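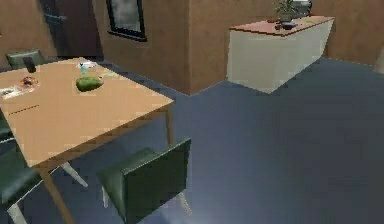

Siliņa Ward Listening Programme
Progress report to the Savik Civic Fund, second reporting period
Submitted by Piret Jankauskaitė, Programme Manager

1. Purpose of the grant

The Fund awarded this grant to help candidates and sitting members in the Siliņa district council area meet residents outside the formal campaign calendar. The agreed outputs were a series of small public meetings, a survey of local priorities, and a published summary to be placed before all parties ahead of the mayoral election. This report covers the period to the end of October.

2. Meetings held

Sixteen meetings have now taken place across six wards, against a target of 14 for the period. Venues included two libraries, a bakery, the bus depot canteen and the covered market. All four declared mayoral candidates have attended at least once. Councillor Baiba Bite and Councillor Birutė Venckus have each hosted meetings in their own wards and have agreed to host again.

Attendance has been uneven. The market meeting drew 65 residents, the highest figure to date, while the two held on a Friday evening were poorly attended and that slot has been dropped. Meetings beginning at 10.30 in the morning attracted mainly retired residents and parents of young children. We accept the Fund's earlier comment that people in full-time work are under-represented, and three early evening meetings have been added to the next period.

3. Survey of local priorities

A total of 1,074 completed forms have been received. Fieldwork was carried out by Dirkix under the contract approved in the first period. Rents and the condition of older housing blocks were the most frequently named concern in every ward except Fisier, where residents placed the proposed closure of the ferry office first. Street lighting and late buses followed.

Nearly a third of forms were returned on paper. Data entry took longer than planned as a result, and the ward tables were delivered three weeks late. The tables have been checked by Araba Atinga and are attached at Annex B. Two questions on council tax were misunderstood by many respondents, and their results have been left out of the main findings.

4. Political balance

The grant conditions require equal treatment of all candidates. Invitations were issued to every campaign office on the same day and in the same wording. One complaint was received, concerning the seating of a candidate's agent at the bus depot meeting. It was examined by Baiba Sakalauskas, who is not involved in the delivery of the programme, and was not upheld. The seating guidance has nonetheless been rewritten and is attached at Annex C. No campaign literature may be distributed inside a venue, and hosts are asked to confirm this in writing.

5. Expenditure

Spending is within the approved budget. Venue hire came in below forecast because several hosts made no charge. Translation costs were higher than expected, and we request the Fund's consent to move the saving on venues to that line. A reconciled statement is at Annex A.

6. Next period

The published summary will be issued in draft to all campaign offices, who will have ten working days to correct matters of fact. A joint meeting of the candidates on housing is planned for Fisier, subject to the availability of the school hall. The Fund's decision on the budget transfer is requested before translation work on the draft begins.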